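About Brondell

Brondell is a film subtitling and restoration-captioning company. We prepare subtitle files, captions for deaf and hard-of-hearing viewers, and cue sheets for feature films, mostly family comedies and literary adaptations released before digital delivery became standard.

The company was formed from two smaller firms, Burnitance and Ntuli. Burnitance handled timing and Ntuli handled translation. Both kinds of work are now done in one office by a team of 62.

Each title passes through four stages: transcription, timing, translation and a full-length check against the picture. Reading speed is set per title – slower for films aimed at young children. Songs are treated as separate files and are timed by line.

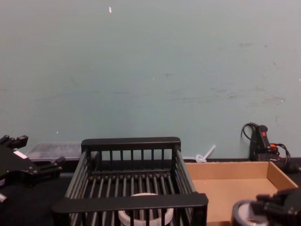
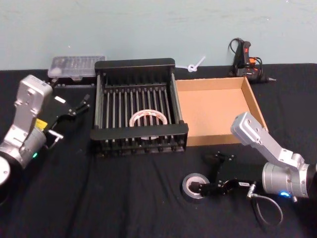
Puspita Sinaga writes that the song files were what her cinema needed most, as earlier prints carried dialogue subtitles only and left the musical numbers blank. She would still like a larger default type size for matinee screenings.

Our catalogue holds 300 feature titles, of which 131 have captions in more than one language. Files are supplied in the usual exchange formats and can be re-timed for a different frame rate on request. Alternate cuts are listed under the main title with their running times.

Orders received by noon on Friday are entered in the following week's schedule.

Related pages
Jorkus – our cue sheet editor
Delivery formats and frame rates
Captioning songs in family films
Catalogue by title

Contact | © Brondell | Back to top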